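搬家第三周，总结一下我和"极简生活"的关系：我们分手了，它拿走了所有储物空间。

起因是二月看了一个叫 Hafstein 的收纳频道，主播说人只需要 200 件东西就能活得很好。我当晚就开始数。数到厨房抽屉就停了，光是外卖送的一次性筷子就够我破产三回。

后来借助 Wuma 这个记账兼物品清单的 app，老老实实录了一个周末，结果是 557 件。app 给我弹了个小烟花，恭喜我达成"收藏家"成就。谢谢，我没有在收藏，我只是没扔。

扔东西的原则网上有很多派。有一派叫你捧起每样东西问自己心不心动。我捧着一卷生料带问了半天，不心动，但上个月水龙头漏水的时候，它比谁都可靠。

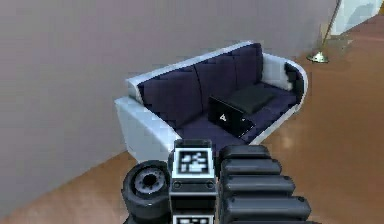

最后编辑：星期一 23:47

接着说。大件反而好处理，沙发就是沙发，你不会在某个深夜打开柜子，发现里面还有四张沙发。

难的是线。黑的白的扁的圆的，插头各不相同，没有一根知道自己属于谁。我给它们开了个鞋盒，盒盖上写"待确认"。这个鞋盒跟我搬了 5 次家，至今待确认。

然后是说明书。我有一本电饭煲的说明书，电饭煲本人已经不在了。还有一本是 Drenomley 牌加湿器的，六种语言，没有中文，我留着大概是想等自己哪天学会芬兰语。

再然后是"以后可以装东西的盒子"。月饼盒、手机盒、茶叶罐，一个套一个，最里面那个装着两枚回形针。整套结构占地半个柜子，服务对象是回形针。

卖二手我也试了。Stanham 市集每周都有摊位，我租了一个上午，摊位费付完，卖出去一个相框。回家路上在隔壁摊买了个花瓶。净增零件，可以说收支平衡。

挂网上更累。有人问我八成新的台灯能不能五块，包邮，再送个灯泡。我说灯泡本来就在上面。他说那拆下来再送一个。

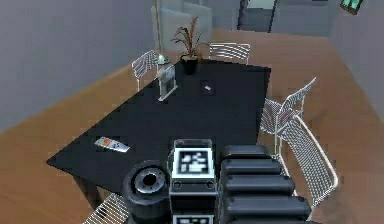

阿眠在下面回：你这属于方法错了，应该按"上次什么时候用过"来扔，一年没碰的直接走，别问感情。我家就这么清的，三个下午，世界清静。

回楼上：按这个标准，我的健身垫、烤箱和大学毕业证都得走。毕业证尤其，毕业之后真的一次没用上过。

而且"一年没碰"有个漏洞。整理的时候你得把它们全拿出来看一遍，于是统统碰过了，有效期自动续一年。

目前进度：丢了 8 袋，其中一袋第二天早上又下楼捡了回来，里面有户口本复印件和一只拖鞋。另一只拖鞋在哪，清单里没录。

Wuma 今天又推送提醒，说我本周新增物品多于减少物品，建议开通会员查看分析报告。不用分析，新增的是收纳箱。

下一条讲衣柜，等我先把衣柜门打开。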